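How I Finally Got the Shoe Rack by the Door Under Control (Canvas Shoe Edition)

Posted Friday, November 8, 2024

I've been promising this one since September, when Nest Rees wrote in to ask how I keep canvas shoes looking decent when they live right inside the front door. 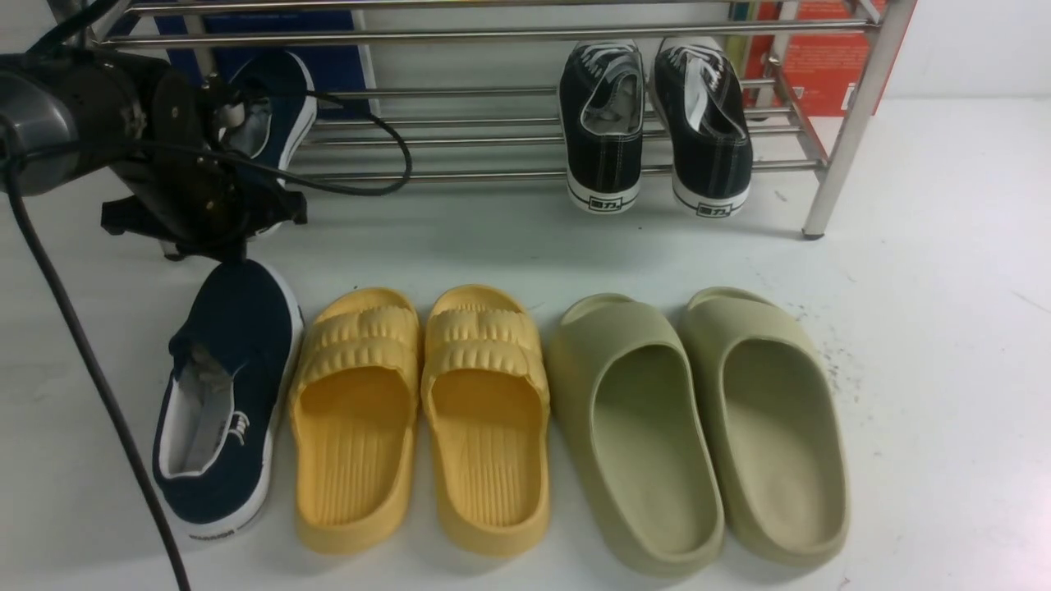

So, canvas. I love it, I wear it most of the year, and it picks up every single thing it touches. Leather you can wipe and forget. Canvas you have to kind of stay on top of, and the storage matters about as much as the washing does. For years I did neither. I had a heap. You opened the door, you kicked your shoes at the heap, and in the morning you dug through it with one sock on.

I'm going to go through the whole thing start to finish, the way I do it now. Set aside an afternoon if your pile is anything like mine was!

What you'll want
An old toothbrush (soft) and a bigger nail brush for the soles
Dish soap, the plain kind
Baking soda
A couple of old white towels or rags
White paper towels for stuffing
A metal rack with open rails

A word on that last one. I've had a wooden bench, a fabric hanging thing on the back of a closet door, and one of those stacking plastic jobs that bowed in the middle by the second winter. Steel tubes beat all of them. Dirt falls through to the floor where you can sweep it up, and the air gets all the way around the shoe. If you can get one where the lower tier is slanted, get that one. Shoes sit a little tipped and you can see what you've got without crouching.

Step 1: Everything off
Take every pair off the rack and out of the heap and put them on the floor in one spot. Pair them up. Singles go off to the side, and if the mate hasn't shown up by the end of the day, well, you know. I had a single flip-flop in there that I'm pretty sure came with the apartment.

While the rack is empty, wipe the rails with a damp rag and then a dry one. Chrome shows water spots like crazy, so don't skip the dry one. Check the little caps on the feet too. Mine had lost one and the bare tube was leaving a gray ring on the floor (baking soda paste got it off, ten minutes of rubbing).

Step 2: Dry brush first
Take the shoes outside or hold them over the trash and brush them dry. Get down in the seam where the canvas meets the rubber. If you go straight in with water you just make mud and push it into the weave, and then you're chasing a brown line around the shoe all afternoon. Ask me how I know.

Pull the laces now. White laces can go in a bowl of warm water with a squirt of dish soap and sit there while you do everything else.

Step 3: The canvas
Dark canvas, navy or black: cool water, one drop of soap, and a light hand. Scrubbing hard in one place leaves a pale fuzzy patch, especially on the toe. I do the whole panel evenly, even the parts that look clean, so it dries one color. If there's white stitching, go along it with the toothbrush, with the thread and not across it.

Light canvas can take more. A paste of baking soda and water, left on for 25 minutes, then rinsed off with a wet rag. Rinse it twice. Leftover paste dries into a chalky film and you'll think you wrecked them.

I tried a spray called Starudham that my friend Emrys Eynon swears by. It was fine! It smelled like a swimming pool. I went back to dish soap.

Step 4: The rubber
This is the satisfying part. White soles, nail brush, baking soda paste, and really lean on it. If the sole has a colored stripe, ease up there, because on cheap pairs it's only printed on. Wipe, look, go again.

Step 5: Dry them right
Stuff them with white paper towels. Newspaper will leave ink on a light lining, and I have a gray-lined pair that proves it. Change the stuffing after an hour. Then leave them somewhere with moving air and out of the sun, overnight at least. Keep them off the radiator and out of the dryer. Heat goes after the glue first.

Step 6: Back on the rack
My rules, which you can ignore:

Everyday pairs go on the low tier. Slip-ons at one end, lace-ups at the other, so you're not catching a lace every time you grab something in a hurry.

Heels out, toes to the back. You can hook a finger in the heel and go, and if your sneakers have a logo back there it helps you tell two black pairs apart at seven in the morning.

Each pair side by side with a thumb's width before the next one. If you can't manage the gap, you have too many shoes on the rack, and some of them need to go in a closet until the weather changes.

Laces tucked inside the shoe. Dangling ones end up down between the rails.

Boxes go behind or somewhere else entirely. I used to stack them on top and then nothing on the top tier ever got worn.

Keeping it going
Sunday evenings I give whatever I wore that week a quick dry brush and straighten the pairs. It takes less time than the kettle. The full wash I only do when they look like they need it, maybe every couple of months, more if it's been raining.

Next up is suede. Wish me luck, and if you have a suede brush you like, leave me a comment with the name.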